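Thread on cutting down a closet, because three people asked me the same things in October. I moved from a two-bedroom in Hollmont to a studio and had 113 pieces of clothing. The studio closet holds 70 if you don't mind wrinkles. I mind wrinkles.

1/ Start with one category and finish it before you open another drawer. I started with scarves and T-shirts. Coats feel like bigger progress, but I always end up keeping coats, so I left them for last.

2/ Put everything from that category on the bed. If it stays in the drawer you will skip the bottom layer. My bottom layer was mostly shirts from the Bangera years, including a staff shirt from a store that closed.

3/ Scarves are hard to judge folded. Hold each one up, check both ends for pulls, then decide. Sheer ones snag on everything, so go over them near a window.

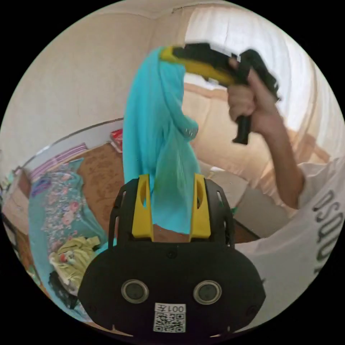 How long do you wait before getting rid of something you haven't worn?
One full year for everyday clothes, two for anything formal. Write the date on a piece of masking tape and stick it to the hanger.

4/ Parvathi Naidu replied to my last thread that she turns all her hangers backward and flips each one when she wears the thing. I tried it. Works fine for shirts on hangers – does nothing for drawers.

5/ T-shirts next. Lay them flat. Look at the collar, the underarms and the hem, in that order. A stretched collar doesn't come back. I've tried the boiling water trick and the ice trick, and I had the same collar both times.

6/ Faded lettering is not a reason to toss a shirt you like. It goes in the sleep pile. The sleep pile gets a limit though. Mine is four.

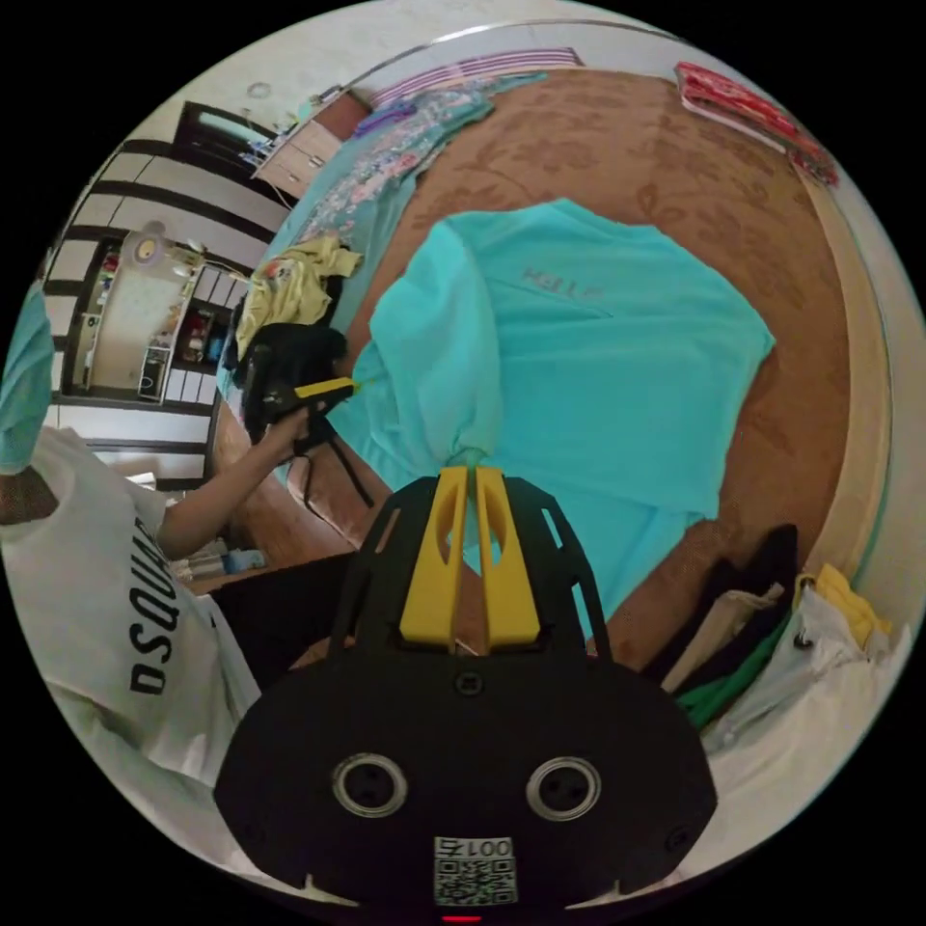

WHERE IT ALL WENT

7/ 17 pieces went to the swap table at Flellura, the laundromat on my old street. Renzo Morelli runs it and he will turn down anything with a stain, so check first.

8/ I listed a few better things on Celunent. Two sold in the first week, both jackets. The T-shirts got no messages at all. I won't bother listing T-shirts again.

9/ Anything with glitter or stones on it gets turned inside out and washed cold, then hung up. The dryer loosens the glue. If you're giving it away, put a note on it saying so.

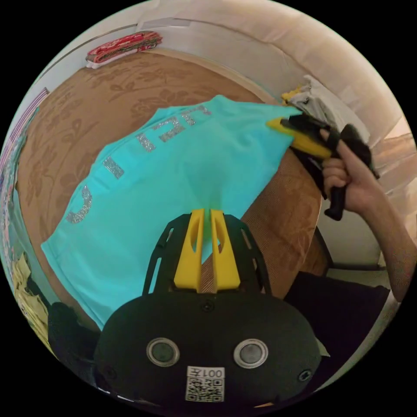
Turquoise tee, big sparkly letters

10/ Final number was a little over what the closet holds, so the winter stuff is in a suitcase under the bed. I'll go through it when it gets cold.

11/ Shahnaz Mollah asked about shoes. Separate thread, probably next month. I haven't started on the shoes.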